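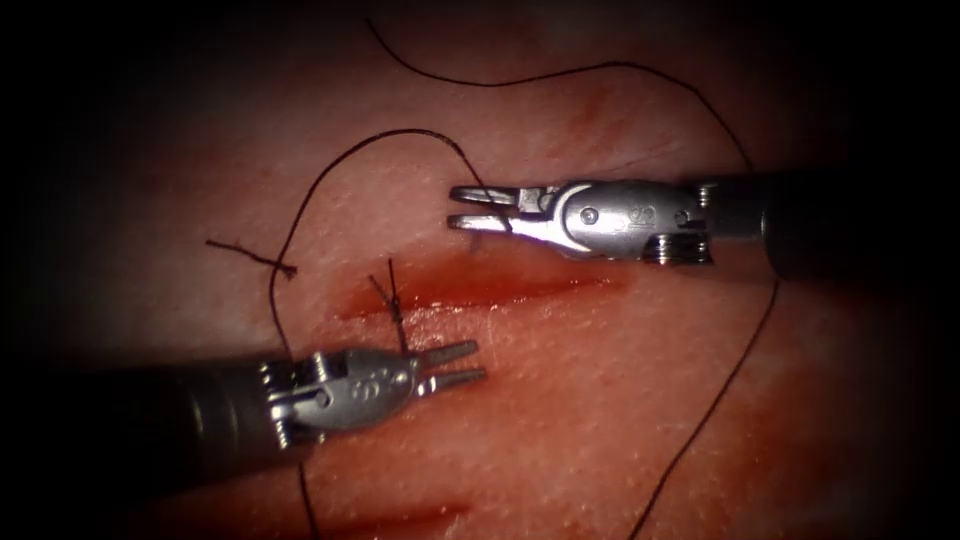 Sewing Up a Stuffed Chicken So It Stays Shut

My neighbor Zewditu Degefa taught me this one July, standing at my kitchen counter in Grorkstead with her sleeves pushed up, and I have made it her way ever since. You'll want a trussing needle, cotton kitchen string, and a little patience – more of that the first time, I'm afraid!

Step 1. Pat the bird dry, inside and out, and let it sit while you make the stuffing. Mine is bread, onion, celery and a good handful of parsley, and it must be cool before it goes in.

Step 2. Fill the cavity loosely, about three quarters full. Bread swells as it cooks, and a tightly packed bird will strain at the seam.

Step 3. Thread the needle with a long piece of string and start at the top of the opening. Go in well back from the edge of the skin, or it may tear when you pull. 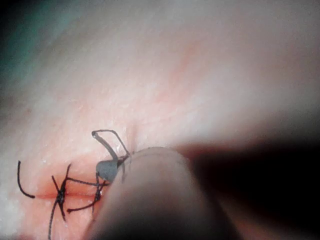
Keep your stitches evenly spaced and snug, and tie off with a double knot, leaving a tail long enough to grab later with greasy fingers.

Step 4. Roast at 456 degrees for the first 19 minutes (my old oven is fussy), then turn it down to 350 until a thermometer reads 165 in the thigh and in the middle of the stuffing. Snip the string and pull it out before carving.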